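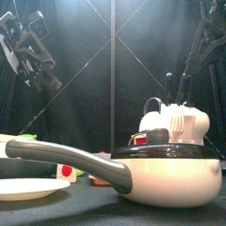 Sales Coordinator, Promotional Gifts -- Drasano, Girnmont

We're a friendly little firm that puts other people's names on umbrellas, mugs, pens and the odd beach towel, and we'd love another pair of hands in the sales office before the January trade shows come round again (they always arrive sooner than we'd like!). You'd be talking to customers, sending out samples, checking artwork proofs and chasing our printers at Findora, who are lovely but do need a nudge now and then.

It's 39 hours a week, with 6 months' probation. You'll need 2 years in an office or shop, a good telephone manner and a sharp eye for spelling -- experience with logos or print would be a real bonus.

Please send a CV and a short letter to Drasano, Delacroix House, Girnmont, by 23 May 2018.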